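Planning a two-gripper setup on a small budget, what would you buy first?

benfold_k
Posted 5 June 2022
So we finally got a yes on money! The total is 2,230 for everything, and I want hand-held grippers for both hands, plus things to practice on. Cup handling is the first job on my list. 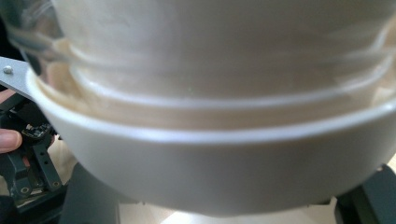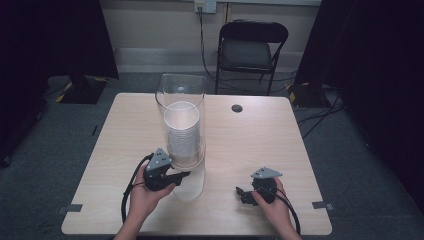 My draft: 1,000 for the gripper pair, 264 for cables and mounts, and the rest held back until November for an arm. Fledora and Tradel both quoted me. Has anyone dealt with either one?

marlowe77
Love this plan! I'd go Tradel, they sell spare jaws one at a time. But 264 for cables is high, I'd cut it by 100.

Rosário Leitão
I disagree with marlowe on the cables. We went cheap, bought the Wokow ones, and replaced every one of them. Keep the 264, and get longer runs than you think you need!

marlowe77
Fair, mine never move much. Still think the money is better spent on a second set of jaws.

tinbox
What's left won't buy an arm worth having. Used Goodwin maybe, if you're patient. I'd spend it on more grippers and record more hours.

benfold_k
Ooh, hadn't thought of that. Keeping the cables as they are, asking Tradel about jaws tomorrow. Still want the arm though, tinbox!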